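3.2 Where people eat when they eat alone

We had expected, going into the Drarnley interviews, that the dining table would turn out to be the heart of the home, and for some households it certainly was. But the longer we sat and talked with people (and they were very generous with their time, and with their coffee), the more we heard about eating at the counter, on the stairs, or standing by the sink with the radio on. Of the 229 adults who kept the April food diary, 21 never once recorded a meal at a table.
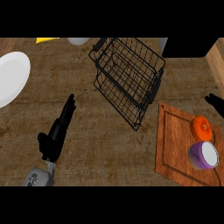
Figure 4. Kitchen objects on a wooden tabletop, computer rendering.

The Esquivel households were a different story, and a rather cheerful one. Dinner there tended to run late and to gather in neighbors, and several diaries list guests who came for a quick hello and stayed until 9. We were careful not to read too much into this, as the Esquivel sample leaned toward larger families and the diary wording, borrowed from the earlier Viltero survey, asked about "meals" without ever saying whether a snack should count. We return to that difficulty in Section 5.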